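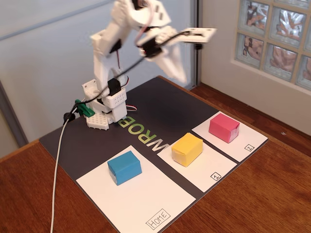 What should be on the table before visitors arrive for a robot arm demonstration?

A mat, marked cards, a few light boxes to move, and a cable run that keeps people's elbows away from the power supply. Everything else can go on a shelf.

These notes come from the October open day at the Vurdale workshop. They apply to any small desktop arm shown on a household table or a bench.

Surface

Put a mat under the arm. Bare wood scratches, and paper cards slide on a polished finish. A dark mat also makes white cards easy to find from the back of the room. Wipe it with a barely damp cloth and let it dry fully before laying anything on it. Household spray polish leaves a film that tape will not hold to.

Check that the table does not rock. A folded strip of cardboard under the short leg is enough, but it should be glued or taped to the leg, or it will work its way out during the day. We lost two runs before noon to a strip that had walked out.

Cards

Each box gets its own white card. Mark one HOME and number the rest 1 and 2. Write in the lower right corner, where the box will not cover the label. Hand lettering with a thick black marker is fine and takes less time than printing.

Leave a strip of mat between cards. If the cards touch, a box placed slightly off looks as though it is on the wrong one, and visitors will ask about it. Set the cards first, then teach the arm its positions. Once the positions are saved, mark the card corners on the mat with small pieces of low-tack tape so the layout can be restored after a bump.

Boxes

Folded paper boxes work well. They are light, they make no noise when dropped, and a crushed one can be replaced in a few minutes. Use a different color for each: blue, yellow and pink-red are easy to tell apart under most lamps. Keep them close to the same size so that one grip setting serves for all.

Glue the seams with a thin line of white glue and clamp with clothespins for 40 minutes. Tape is quicker, but the edge lifts and catches on the fingers. Corners fray first. Rub a little glue into a frayed corner with a fingertip and it will last another afternoon. Fold spares from the same sheet.

Cables

Run the power cable off the back or side of the table, never across the front where people lean. A small plastic clip near the base takes the strain off the connector. Leave slack wherever a cable crosses a joint, then move the arm by hand, power off, through its full reach and look for anything that pulls tight.

Fuvine sleeve is neat on fixed runs but too stiff near the gripper. Plain loops are better there.

Light

Side light from a window is pleasant, but it moves. If the arm uses a camera, run the demonstration at the hour it was set up for, or pull a blind and use lamps. We used one 800 lumen lamp bounced off a pale wall, which removed most of the glare from the mat.

Running the session

Warm up with a few cycles before the doors open. Keep each cycle short: pick up, place, return. Long sequences lose people standing at the side, and a fault near the end means starting over.

Put a line of tape on the floor at arm's length from the table edge. Children will respect a line better than a sign. Keep the power switch on the operator's side, with nothing stacked in front of it.

Let a visitor choose the next box by color. This needs no extra programming if each move has been saved separately.

Afterward

Park the arm in its rest position before cutting power. Some servos go slack at once and the upper section will drop. Roll the mat with the printed side out so it lies flat the next time. Store the cards under a heavy book and the boxes in a rigid tin. We use an old Noma biscuit tin, lined with a dish towel.

The Borbély bench guide has a longer list of spare screws to keep on hand. For a one-day event, a screwdriver that fits the base, a spare servo horn and a roll of tape covered everything.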